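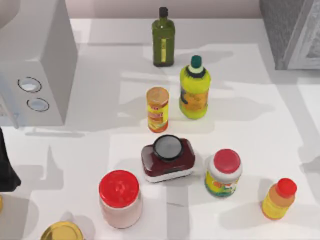
3.2 Setting the light cues for a play

Connect the Walleck desk to the dimmer rack before you switch on the power.

1. Press Cue, then type the number of the scene.
2. Move the faders until the stage looks as the director wants.
3. Set the fade time. For a change of act, 5 seconds is a good start.
4. Press Store and wait for the green lamp.

Note: The desk keeps up to 746 cues. Older shows made on the Dobre desk must be converted first - see section 7.

Caution: Do not press Clear during a performance. All lights on the stage go out at once, also the ones over the exits of the set.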